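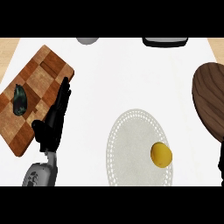

Varanholm is a rental-and-rights tracker for small theaters. Scripts out, scripts back, royalty reports, perusal copies, who has which vocal book. We licensed it in August, been through 3 shows with it now, so this is a real review and not a first-week one. Quick version: good at paperwork, poor at everything they bolted on after. The props tab is a bolt-on. My test entry was one avocado. Took me longer to get that in than a whole box of rental scripts. It wanted a category, a sub-category, a "return status." For an avocado.

OK, the good parts first.

**Book tracking.** Best thing in it. You scan or type the number on each rental book, assign it to a cast member, done. At strike you pull the list of who still owes you. We used to do this on a clipboard and lost a piano-vocal nearly every season, then paid the replacement fee and argued over it. This time 22 books went out for the spring musical and 22 came back. Houshang Shojaei played our butler and is famous for leaving scripts in his car, and even his made it home. It nags people by email. You can set how often. I set it to annoying.

**Performance reports.** Also solid. You put in your seat count, ticket prices and dates when you apply for the rights, and it keeps that next to what you really did. Added a matinee? It flags that your license doesn't cover it yet. This alone saved me - we'd added one on a Friday-night kind of whim and I had forgotten to write the licensor. It does NOT send the request for you. It just turns the line orange. You still have to write the email and wait, and you can't sell that show till you have the yes in writing.

**Perusals.** Fine. A list with due dates. Our reading group goes thru a lot of scripts and it was nice to see notes in one spot. Wiebke Kasten writes long notes and the notes box cuts her off. No warning, it just stops. She was not pleased and I heard about it at length.

Now the not so good.

**Billing credits.** There's a credits checker that's supposed to look at your poster and program copy against the contract wording. Author name sizes, the line that has to go under the title, all that. You paste the text in. It reads the words but not the sizes, and the sizes are the part everybody gets wrong. Celeste Figueiredo does our posters and she checked with a ruler anyway, like always. Skip this feature.

**Music materials.** Orchestra parts have to be entered one by one. No import. Reed 1, Reed 2, Reed 3, on and on. Zutex, which we had before, could take a spreadsheet. I'd asked support if import is coming and got back "it's on our list." Polite, fast reply, no date.

**Phone version.** Slow. Logs you out in the middle of handing out books, with a line of teenagers waiting. Bring a laptop.

**Scheduling.** Don't bother. Parviz Fallahi stage manages for us and tried it for one week, then went back to his own grid.

On price - it's charged by seats, not by users, so a small house does OK. We pay at the lowest tier. If your auditorium is big but you only do one show a year, it's a bad deal and I'd look at Bhatt instead. Plainer, no reports at all, but the book checkout is nearly as good and you pay per production. Hooman Salehi runs a school program on it and has no complaints that I've heard.

Setup was an evening. Importing old productions was a second evening and half of them came in with the wrong titles, "The" stuck on the end of everything. Fixable by hand. Also the export to PDF drops the page number, which matters if your board prints things. Ours prints everyting.

One more thing, check the time zone under account settings before you enter a closing date. Ours was off and a show "closed" a day early, and the reminder emails went out during the final performance. Phones buzzing all over the dressing room.

4 out of 5 for the books and reports. 2 for the rest. We're renewing.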